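4.2 Where the folding happens

I went into this part of the study thinking I'd be writing about closets. I had a whole coding sheet for shelves and hangers, and Farah Wuisan (who read every diary with me, bless her) had one for drawers. Then the diaries started coming back from Vornville, and page after page was about the bed! We ended up with 930 diary entries on folding clothes, and the bed came up so often that we threw out both sheets and started over.

People told us they like the bed for the space, sure, but also for the height and the way cloth stays put on cloth. One woman wrote that she can't fold on her kitchen table anymore because everything slides off the far side. Another makes the bed first, tight as a drum, and won't touch the basket until it's done. I've started doing that myself, I admit it. Sarmiento's earlier interviews in Bilemero hint at the same habit, though Eduardo was asking about ironing and only got there by accident (see his second appendix, it's a fun read).

Pants were the item people had the most to say about. We sorted their methods into 2 groups: legs together first, then down in halves or thirds; or waistband first, smoothed flat, with the legs dealt with after. Figure 3 goes with the second group.

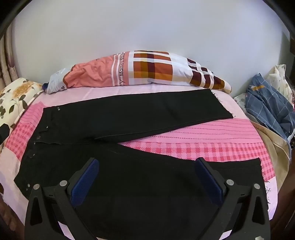 Figure 3. Black jeans laid flat on a bed, legs apart.

Waistband-first folders were the chattier bunch, and they had strong feelings about the crotch seam, which several of them called "the corner" and tuck in before anything else. They also worry more about hems. A clean hem gives you an edge to line up, and you can match one leg to the other by feel. With frayed hems like the ones in Figure 3, loose threads and all, there's no crisp line to go by, and the legs are spread in an open V, so our diarists said they match the side seams and let the bottoms land where they land. Farah thinks this deserves its own code in the next round. I'm still on the fence, mostly on account of how few entries mention raw hems at all.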